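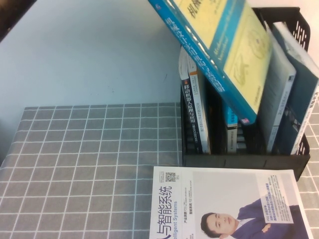 Getting one book back into a full organizer is harder to teach than picking up a cup, according to Sharada Venkataraman, and it needs far more examples than her group first planned for.

The group, based at Ernisthorpe, is recording people and machines tidying a desk so that a learning system can copy the job. The project is called Bumeck and began in June with four work tables. Each table gets a black plastic file organizer, a set of books and a magazine or two, laid out on a cloth printed with a grid of squares.

Operators are asked to start from an untidy arrangement. One book may lean across the top of the others, with a magazine left flat on the cloth in front. The operator then puts things in order at a normal pace, and the recording stops when both hands are off the table. Each layout is used 33 times before the books are changed.

Titles in the current set are mostly in Chinese, among them a textbook on the principles and applications of mobile robots. Svenja Fröhlich, who prepares the tables, said the language was chosen on purpose. An earlier set was all in English and the system began to rely on a few familiar covers.

Thin spines and glossy covers cause the most trouble. A recording is thrown out if a book is dropped or if the organizer slides out of position – a common fault in the first weeks, when operators pushed too hard on the last book in the row.

Timo Wunderlich, who checks the recordings, said he now keeps some of the clumsy ones. A book that catches on its neighbour and has to be pulled back out shows the system how to recover, he said, and those moments are hard to stage.

Geltel, which is paying for the work, has asked for 50 layouts by the end of the first stage. The second stage will move to shelves and drawers, with five more operators to be trained at Ernisthorpe. Applications for those positions go to Borghild Eklund at the project office.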